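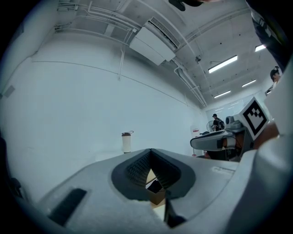

4. Setting up a shared work table

Read this section before you place anything on the table. It applies to the Zunico 72 and to the wider Dravasell top.

4.1 Placing the table
1. Move the table to its final spot before loading it.
2. Turn each leveling foot until the top no longer rocks.
3. Leave a clear path behind the table wide enough for a person wearing a backpack.

Note: Bags go on the hooks under the rear rail – never on the work surface.

4.2 Cables
1. Run every cable toward the back edge and down the nearest leg.
2. Fasten it with the 6 clips supplied (Bekuso part 684).
3. Leave a little slack at each plug. Do not pull the cable tight around a corner.

CAUTION: Do not let a cable hang where a knee or a chair can catch it.

4.3 Using a small fan
1. Stand the fan on a flat, stable surface.
2. Point it away from loose paper and cut cardboard.
3. Switch it off and unplug it before cleaning the grille.

4.4 Cardboard and scraps
Flatten cardboard and put it in the side bin. Small pieces tend to collect in the gap behind the drawer – pull the drawer out fully to reach them.

For replacement feet and clips, contact Villalobos parts service.

Revised November 9, 2025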